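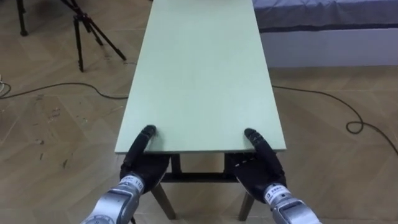
**Moving a small folding table: lift, slide, or leave it where it is forever?**

Posted in: Around the House

---

**haneul_kwon** (Posts: 166)

Settle something for my household. We have a narrow folding table, pale top, thin black metal legs, that lives in the same room as the stacked washer and dryer. Its official job is folding clothes. Its real job is being in front of whatever I need to get to next.

So it gets moved a lot. I say one person at each end, hands on the short edges, lift, walk, put it down. My partner says you stand at one end, lean over, grab the far side and steer it like a shopping trolley. We have a wooden floor and I have opinions about wooden floors.

Who is right? Please keep in mind that I'd like it to be me.

---

**zoila.usuga**

You're right, but only if the second person can walk backwards. My husband can't. He goes backwards like a truck, minus the beeping. We took a chunk out of a door frame in August and it's still there at hip height, where I can admire it on my way past with the basket.

Two people, yes. Just agree beforehand who's going backwards, and say "down" out loud before you put it down.

---

**namgil_b**

Disagree with both of you. It's a folding table. Fold it. Carry it under one arm like a normal person, unfold it at the other end. The hinge was the whole sales pitch.

---

**haneul_kwon**

> It's a folding table. Fold it.

It has laundry on it, Nam-gil. It has always had laundry on it.

---

**namgil_b**

Then you don't have a table problem.

---

**duygu.karaca** (Moderator)

Moving this one before somebody replies to that.
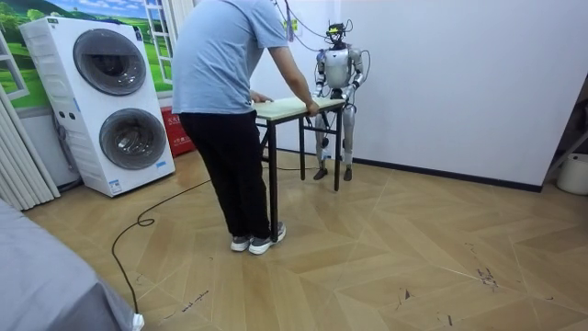

**Laundries & Utility Rooms › Tables, Benches & Folding Surfaces**

---

**duygu.karaca** (Moderator)

Right, you're in the proper section now. Stay on tables, please. The thread on whose turn it is to do the washing was locked for good reason.

My own two cents, since I'm in the chair: the reach-across grip is fine for nudging a table a hand's width. You've got one hand near you and one on the far edge, so you can turn it a bit without walking around it. For anything longer I'd want a second pair of hands on the other end. Leaning over like that is how I met my physio.

---

**juwon_m**

Reach-across person here, and proud of it. I live alone. There is no "other end" unless the cat takes an interest.

What I do:

1. Clear the top. Everything, including the sock you think won't fall.
2. Check the leg braces are locked. On mine that means giving each one a push with my foot.
3. One hand on the near edge, other hand as far along the side as is comfortable.
4. Take the weight, swing it a little, set it down, move your feet, do it again.

It isn't elegant. It looks like dancing with a door. But the feet come off the floor each time, so no scratches.

---

**zoila.usuga**

"As far along as is comfortable" is carrying a lot of weight in that list. I'm five foot nothing. My comfortable is the middle.

---

**haneul_kwon**

OK, I've been quizzed by private message about what kind of table it is, so: no brand name that I can find. It cost $40 from a bloke who was moving out and would've taken 19. The legs have crossbars between them, which I used to think was to make it sturdy and now think is to catch my shins.

I tried the Ju-won method this morning. It does work. I'm annoyed to report that it's fairly close to what my partner's been doing all along, apart from the lifting part, which he leaves out.

---

**namgil_b**

So he was right.

---

**haneul_kwon**

He was adjacent to right.

---

**juwon_m**

The lifting part is the part, though. Sliding metal legs on wood is how you get those long grey lines that no amount of polish will shift. If he must steer, stick felt on the feet. I bought the Groria ones, the brown circles, and they held up for four months before they started wandering off on their own. Found one on my jumper at work.

---

**zoila.usuga**

Felt pads collect lint. In a laundry! You'll be peeling little grey mice off the legs every week. Rubber caps are better, the push-on kind. Measure the leg first. I didn't, and now own a very nice set of caps for somebody else's table.

---

**duygu.karaca** (Moderator)

Rubber can mark some floor finishes if it sits in one spot. Try one cap for a while before you do the lot. I'm with Zoila on the lint, otherwise.

On the two-person carry, since that was the original question, this is how we do it at our place. Grip with your fingers on top and your thumb underneath, or the other way around if your wrists prefer it, but have both people do the same. Hold near the corners. If you hold in the middle of the short edge it tips

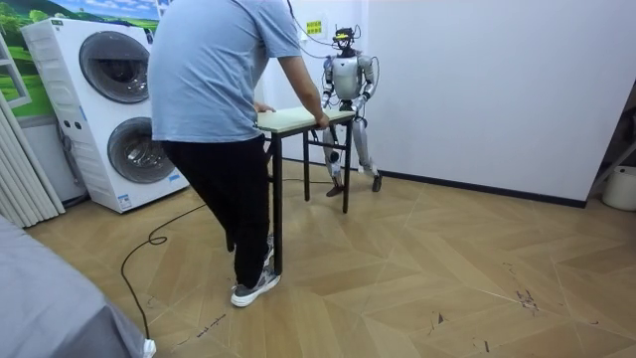
and whoever's on the low side ends up taking more than their share, usually while being told they're doing it wrong. Keep it close to your body. If it has to turn, the person at the far end stays put and acts as the pivot, and the other one does the walking. It's slower than everyone swinging at once, and the walls like it better.

Don't hold it by the legs. They fold. See also Nam-gil's post.

---

**namgil_b**

Thank you for the citation.

I'll give some ground here. For a short shift, lifting it open is less bother than folding. For going through a doorway, fold it. I've watched my brother try to take an open table through a door on its side, legs out, like a dead spider. He was in there long enough that we handed him a sandwich.

---

**juwon_m**

Agreed on doorways. See, we can be nice.

---

**zoila.usuga**

Nobody has asked why it moves so much. Ha-neul, what's it in the way of?

---

**haneul_kwon**

The washer. And the dryer. And, if I push it back against the wall, the wall is fine but then I can't reach the far side to fold sheets.

---

**zoila.usuga**

Put it lengthwise against the wall and fold the sheets from the end. Or on the bed, like the rest of us.

---

**haneul_kwon**

The bed has laundry on it.

---

**duygu.karaca** (Moderator)

Leaving this open in case anyone has tried locking casters on thin metal legs. Photos of your floors welcome, before and after.

---

**juwon_m**

I've tried casters. Don't do casters. Will write it up tonight when I've found the fourth one.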